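Stop Keeping Score of Who Texts First

My friend and I had the same argument three times this summer. She had been seeing a man for six weeks and she kept a tally in her head of who had started each conversation. When he was ahead, she was happy. When she was ahead, she went quiet for two days to even things out. By August she knew the score and very little about him.

I think the score is a bad way to learn anything about another person, and I think a lot of us use it anyway.

The case for keeping score sounds reasonable. If somebody wants to talk to you, they will. If you are always the one reaching out, you may be putting in work that the other person would not miss. I accept both of those. I once spent most of a January writing cheerful messages to someone who answered every one of them politely and never asked me a single question. A tally would have told me what was going on by the second week.

But that was an extreme case, and most cases are not extreme. Most of the time you have two people with different jobs, different habits and different feelings about their phones. One of them looks at a screen all day and answers in a minute. The other leaves the phone in a coat pocket until dinner. Counting messages between those two people tells you about coats and desks.

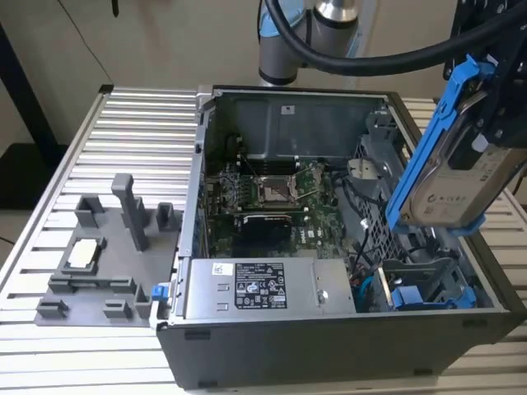
A drive held over the open case.

I went back through my own messages before writing this. In the first months with the man I now live with, I sent 1,290 texts and he sent far fewer. He started a conversation 19 times in the whole of the first spring. If I had been counting then, I would have left. What I remember from that spring is that he drove out to Skelton in the rain when my car died, and that he read a long and fairly dull novel because I had said I liked it. Neither of those shows up in a tally.

So what should you look at instead? I would look at what happens after the conversation starts. Does he answer the thing you said, or only the last line of it? Does he remember on Thursday's call what you told him at the start of the week? When you suggest a plan and he can't make it, does he offer another day? That last one matters most to me. A person who is busy and interested says "I can't then, how about the weekend." A person who is busy and not interested says "ah, can't, sorry" and leaves it there.

There are apps now that will do the counting for you. A friend showed me one called Plenance, which draws a graph of your chat and gives the pair of you a balance rating. Hers was 6 out of a possible ten, and she was upset about it through an entire lunch. She had been perfectly content with the man at breakfast. I don't see what the graph gave her except a new thing to be anxious about, and I told her so, and she said I was missing the point, and we ordered coffee.

Going silent on purpose is the part I like least. The idea is that if you pull back, the other person will notice and come forward. Sometimes they do. But look at it from the other side. You have been talking to somebody you like and they suddenly stop answering. You don't know about the tally. You assume they have lost interest, or that you said something wrong, and if you are at all shy you back off too. Now there are two people staring at their phones, each waiting for proof. I suspect plenty of decent matches have ended there. 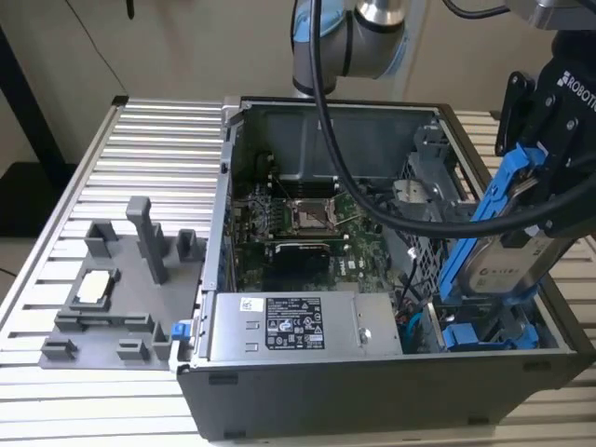 Wichai Ongart disagrees with most of this, and wrote to me after an earlier version went out in the newsletter on 30th August. His view is that counting is the only defense people have if they tend to fall hard. "I know my own judgment is no good in the first month," he wrote. "I'll decide a one-word reply is charming. The number doesn't care how I feel, so I trust the number." He added that he had stopped writing first to a woman he met at Kitau, the noodle place near his office, and heard nothing for the rest of the season. He considers that a clear answer and says it saved him a lot of time.

I take the point about judgment. If you know you make excuses for people, you need some kind of check, and a rough one is better than none. I would still rather the check were a friend who has met the person, or one plain question asked out loud. "I like talking to you and I can't tell if you want to hear from me this much" is an awkward sentence. It takes ten seconds to say and the reply is usually easy to read, even when it is not the one you wanted.

As for Wichai's silence, it may well have been an answer. It may also be that she was waiting for him to write. He didn't ask, so he has no way of knowing, and he tells me he is fine with that. I wouldn't be.

My friend did ask in the end. The man told her he hated texting and would rather call. They talk on the phone most evenings now, and she says he goes on too long about cycling.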